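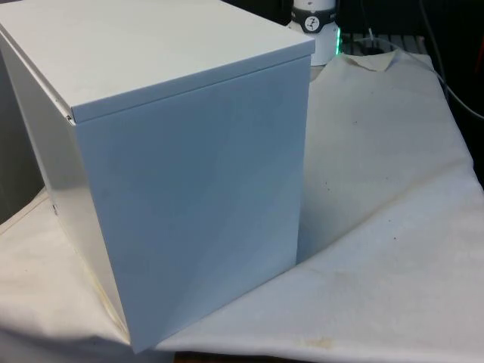

Visit to Galbraith, Asden site, 6 March 2019. The purpose was to see a single-arm handling cell before we commit money to one of our own. The cell is offered by Zivon as a package: arm, controller, bench and commissioning. The test piece on the bench was a plain sheet metal cabinet with a separate lid, stood on a white cloth with the arm base directly behind it. The front has no handle, which matters for us, as half of our housings have none either. Footprint is therefore set by the largest part plus clearance to the base, and our present bench is too shallow.

## Cost items

- Arm and controller: quoted, 12 weeks' delivery.
- Guarding: not quoted. Dario Guerra to request.
- Training: 2 days on site, included.
- Spare cables: extra.

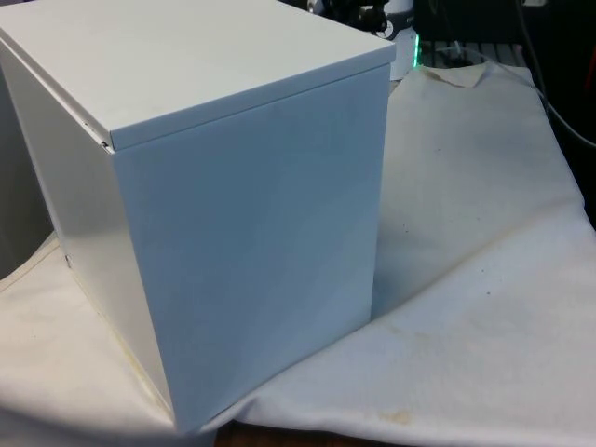 Surface protection needs its own budget line. Pundel supplies our enamelled parts and rejects any return with scratches, so bare timber or steel under the part is ruled out. Galbraith drapes cloth over a wooden bench top - cheap, but it wrinkles, and the one in use had brown stains and dark specks on it. I would price a fixed mat instead, and allow 31 replacements over the life of the cell.

Drawer units are the harder case. Reach has to be worked out with the drawer extended, as it projects well past the body and hangs clear of the bench.
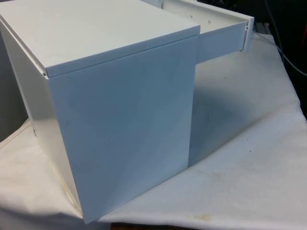 ## Next steps

Revised quote from Zivon, with guarding and mat, then a decision on the November budget.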